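Kershaw House, ground floor workroom
Shared table and linen inspection, with comments
Sheet 7, replaces the one somebody stood a mug on

Result key: OK, OK with a sigh, Action, Not seen

1. Access and floor
Door opens fully: OK. It also closes fully, an improvement on the last sheet.
Walkway to the fire exit clear: Action. A trolley has been parked there again. It has a bay of its own, marked in yellow tape, with plenty of room in it.
Floor free of trailing leads: OK.
Mat flat at the threshold: OK with a sigh. One corner has ambitions.

2. Paperwork
Cleaning record signed for the week: Action. Thursday is blank. The entries on either side of it are in the same pen and, I suspect, the same minute.
Product sheet for the Grisov surface cleaner in the folder: OK.
First aid box sealed and in date: OK. Seal number ends 547, matches the log.
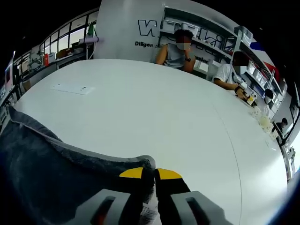

Skudlow, July

3. Table top
Surface clean to the eye: OK. White tables hide nothing, and I still think it was brave to order one.
Seam in the top: OK with a sigh. Visible as a faint thin line. Run a fingernail along it at each check and report any lip you can feel. Please don't fill it with anything from the kitchen drawer.
Loose items on the table: Action. One thin white card, lying flat. White card on a white table is how we lose white cards. If it belongs to a set, put it back with the set. If it doesn't, find out before it becomes a permanent feature.
Table steady when leaned on: OK. Tested by leaning on it, at 9 in the morning, with conviction.

4. People at the table
Seated for handling work: OK.
Masks: OK for the two people nearest the middle of the far side. The person further along is marked Not seen, as I couldn't get a proper look from where I was and won't tick a box on trust.
Watches and wristbands: Action. A wristwatch on one person and a dark band on another. The house rule is bare wrists when handling linen, and it has been on the wall long enough to fade. Lockers are provided. They lock.
Elbow room: OK. Forearms on the table are allowed, whatever your grandmother said.

5. Linen
Towel stock on the Stondis shelving: OK. 46 on the list and 46 on the shelf, so I counted again out of suspicion.
Shelving fixed to wall: OK. Both brackets tight.
Dark towels kept apart from white: OK with a sigh. They are apart by one shelf and a good deal of hope.

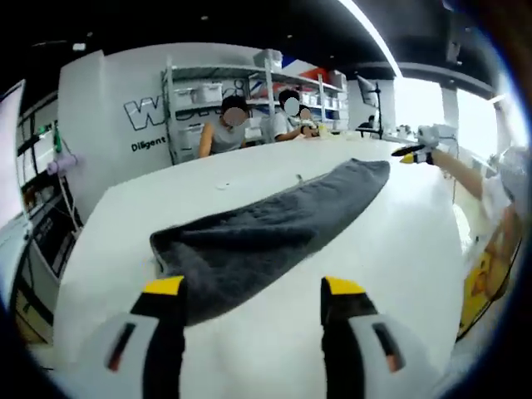
Folding: OK with a sigh. The dark grey towel has been done lengthwise into a long strip, and the standard fold here is in thirds and then in half, so that it fits the shelf. A strip this narrow would suit a draughty door. There are ripples along the edges and some bunching at one corner, so smooth it from the middle outwards and try again.
Tags and loose threads: Action. Something small and pale near the edge of the towel wants looking at. If it's a tag, check that it's sewn down. If it's fluff, remove it and we'll say no more.
Small items near linen: Action. One small round white item on the table top, bottle cap or similar. Anything that size gets folded into a towel sooner or later and is next heard of in the drum of the dryer.

6. Lighting and air
Lights all working: OK.
Window opens: OK. Window stays open: Action, the stay is worn. Do not use a folded towel.

Actions to be cleared before the next check. Initial each one as it's done, in your own initials. Trolley first, please.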